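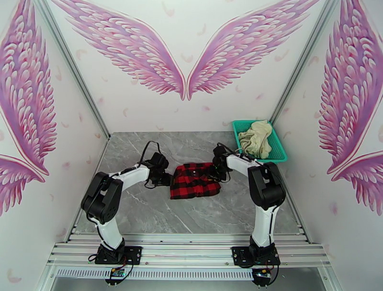 Weidong Shi wrote back that flannel is the one thing he never buys new, and could I please say so up front. So, saying so up front. Thanks Weidong.

**Opening (keep it short, people still finding seats)**

- Talk = buying secondhand winter clothes without getting stuck with junk
- Who's here for the first time? hands
- My own start: Finley thrift store, one February, needed a coat by 7 pm, had $40. Got the coat. Zipper died in a week
- Slides go up on the Wokbridge library page after, no need to photograph everything

## 1. Fabric first, label second

- Touch before you look at the price. Always
- Flannel just means brushed cloth. Can be cotton, wool, a blend. Check the tag inside the side seam, not only the collar
- Wool tag gone? Ask the desk. Cisneros keeps a sample card under the register, they'll let you compare
- Pilling — fine on the body, bad sign under the arms
- Hold it up to a window. Thin spots at elbows and seat show right away
- Smell it. Yes in the store. Mothballs air out, mildew mostly doesn't
- PAUSE, somebody always has a mildew story. Let one go, then move on

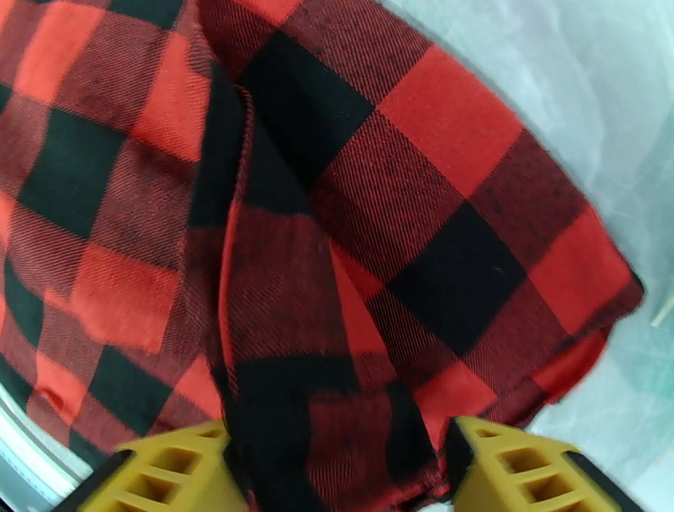

## 2. Checks and plaids

- Look where the pattern meets: side seams, pocket, front placket. Lined up = somebody took time cutting it
- Mismatch isn't a dealbreaker, just pay less
- Big checks hide mends well. Small ones dont
- Reds: press a damp white hankie on an inside seam. Pink on the hankie, wash it alone the first few times
- Story about the pink towels (only if we're ahead of time)

## 3. Sizes lie

- Bring a tape measure. Measure a shirt you like at home, chest and sleeve, write it on your phone
- Old wool shrinks. A large that's been through a hot dryer is now a medium, whatever the tag says
- Men's / women's racks: ignore the signs, shop both
- Iveck outlet returns bin — sizes all mixed up, go early

## 4. What I paid (slide with the table)

- Last winter's total, whole family: $170
- Same list priced new: $506
- Don't read the table out loud!! Point at coats, point at boots, go
- Boots were the worst buy. Soles came off. Say it

## 5. Getting it home

- Bag it closed till you can wash or freeze it. Moths
- Wool: cool water, flat to dry, no wringing
- Cotton flannel: inside out, low heat, take it out a litle early
- Buttons — restitch all of them the first night, one sitting
- Don't store anything until its clean, moths go for sweat and food spots

**Questions**

- If no one starts: ask about down coats, that gets them going
- Leather — I don't know enough, say so, send them to the shoe repair guy
- Swap table by the back door, take-one-leave-one, closes when the library does
- Mention sign-up sheet for the mending night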